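4 min read

Section 3: Comparing grippers on a two-arm set-up

Use this section when you want to try one gripper against another before choosing which to keep on the machine. It assumes that both arms have been mounted and homed as set out in Section 2, and that the Purnex controller is switched on with no faults showing.

The tests work with two grippers of the same type or with a different one on each wrist. Sistaneck arms accept either, but the controller must be told which is which. A wrong entry will not stop the arm from moving. It will give the wrong closing force.

3.1 Before you start

1. Press the stop button and check that both arms hold their position.
2. Fit the first gripper to the left wrist and the second to the right. Tighten the wrist screws evenly, a little at a time.
3. Plug in each gripper cable and leave enough slack for a full turn of the wrist.
4. Release the stop button. Open the Tools page and pick the gripper type for each side.
5. Press Save. The settings are not kept if you leave the page without saving.

CAUTION: Keep hands and loose clothing clear of the wrists while the stop button is released. A gripper may close when its type is first saved.

3.2 Single-arm test

1. Place a light, rigid item within reach of the left arm. A small cardboard box will do.
2. Load program 259 and set the speed to Low.
3. Run the program. The arm picks the item up, holds it and puts it back.
4. Write down whether the item slipped, turned or was marked.
5. Do the same with the right arm, using the same item in the same place.

Note: Change one thing at a time. If you alter the force and the speed together you will not know which of them made the difference.

3.3 Two-arm test

Soft and hollow items show up differences that a box does not. Padded goods give way under the fingers, and a grip that looked firm at first can work loose when the item is tilted. Choose something too awkward for one arm to carry level.

1. Load program 723. Both arms must be listed as Ready.
2. Teach the left arm a supporting point on the underside of the item.
3. Teach the right arm a gripping point on one side. Avoid seams and thin edges.
4. Run the lift at Low speed and pause it at the top.
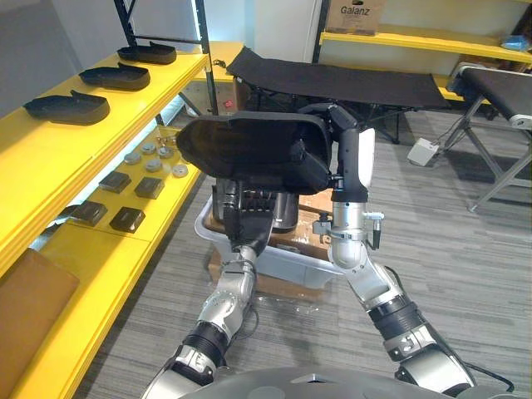
5. Check the gap between the two wrists. If they are likely to touch when the item is turned, move the right-hand point further out and teach it again.
6. Resume the program and let it tilt the item each way before lowering it.
7. Swap the grippers between wrists, change the entries on the Tools page and repeat from step 1.

CAUTION: Do not reach under a held item. If the power fails, the arms will brake but a gripper without a spring lock may open.

3.4 Reading the results

The controller keeps a force trace for each run under Logs. A flat line during the hold means a steady grip. A saw-tooth line usually means the fingers are slipping and closing again, and the force should be raised by one step.

If the left and right traces drift apart during the lift, the arms are pulling against each other. Go back to 3.3 and teach both points again with the item resting freely.

Logs are cleared when the controller software is updated. Copy any you need to a memory stick first.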